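The Ferry to Derkano

Part One: The Letter

The letter came on 7 Jan 2018, folded so many times it was nearly a cube, and Songül Tokgöz read it standing up in the hall with her boots still on. Her great-aunt had left her a boat! Well, half a boat. The other half belonged to the town of Ağca, which wanted it off the slipway by August.

She had never steered anything bigger than a shopping cart. She said yes that same afternoon, out loud, to the coat rack.

The boat was called the Trolus, and she was glorious. Green once, then blue, then green again, with a wheelhouse like a phone booth and a bell that could be heard clear across the lake (Songül rang it 2 times the first morning and got a wave from a man in his pajamas). The engine was a Hirby. The harbor clerk said the word the way other people say "thunderstorm."

"It'll go," he told her. "It just likes to be asked."

So she asked. She asked it all spring, with a wrench and a thermos and a manual missing its first chapter. And one wet evening the Hirby coughed, thought it over, and roared! Gulls went up off every roof in Ağca. Songül danced on the deck in her socks, because her boots were full of lake.

Part Two: The Crossing

Derkano lay on the far shore, and there had been no ferry to it since her great-aunt's knees gave out. People drove the long way, up to 100 miles when the pass was closed. Songül painted a sign with the fare on it, got the fare wrong, liked it better that way and left it.

Her first passengers were a baker, a cello, the cellist, and a very small girl with a goat. What a crew! The baker handed out sesame rings before they had even cleared the breakwater, and the cellist played something slow that the goat seemed to enjoy. Out in the middle, where the water turns from brown to a deep bottle green, Songül cut the engine just to hear how quiet it could get.

"Are we broken?" asked the girl.

"No," said Songül. "Listen!"

They drifted, and the whole lake breathed under them, and then the Hirby started on the very first try.

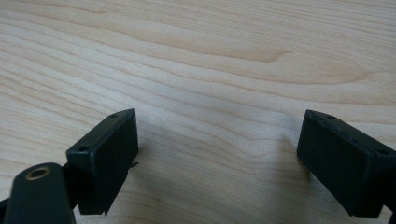 Part Three: The Galley Table

Her great-aunt's logbook was in the galley at Derkano, in the ferry house, under a stack of charts. Songül spread it open on the table and read until the lamp needed oil. Each crossing had a number and a line beside it. Fog. Wedding party, loud. Two calves. Crossing 2484 said only: saw the otter again, wonderful.

Songül turned to the first blank page, licked the pencil like they do in movies, and wrote: Baker, cello, goat. Engine off for a while. No otter yet.

Then she ran down to the dock, where the girl was already ringing the bell.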